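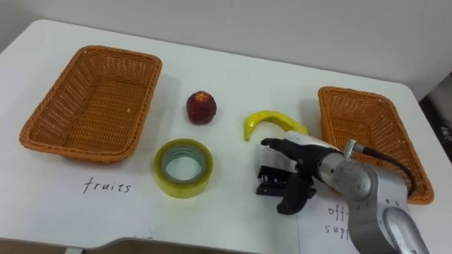 Ondero Newsreaders: what's in the folder

Hi, and thanks for stopping by! I'm Gijs Maes, and this is my ever-growing pile of notes on the people who read the local news on regional telly. I grew up with the six o'clock bulletin on in the kitchen every night, so this has been a real labour of love (my family would use a different word).

There are 700 presenters in here, from 3 stations: Eneo, Lozano and Grokard. Each one gets a row in presenters.csv with their on-air name, any earlier on-air names, the programmes they fronted and the years they did it. Plenty of them changed names when they married or moved markets, and that drove me up the wall until I gave every person their own ID. Please join on the ID and never on the name!

bulletins.csv

This one has 4000 rows, one per bulletin, with the station, the slot and who was at the desk. Weather and sport are in their own columns. If two people shared the desk, the one listed first in the closing credits goes first.

Getting started

Unzip the lot, keep the two files together and open them in whatever you like. Everything is UTF-8. Excel will make a mess of the accents if you double-click, so use its import menu.

Things I know are wrong

Lozano's early weekend bulletins are patchy. Grokard's stand-in readers are sometimes down as "relief" with no name, and I'd love help filling those in. The favourite_story column is purely my own opinion, so ignore it or argue with me, either's fine.

Last updated March 23, 2019. I'm hoping to have the Eneo breakfast shows added in April. Spotted a mistake? Open an issue and tell me which row!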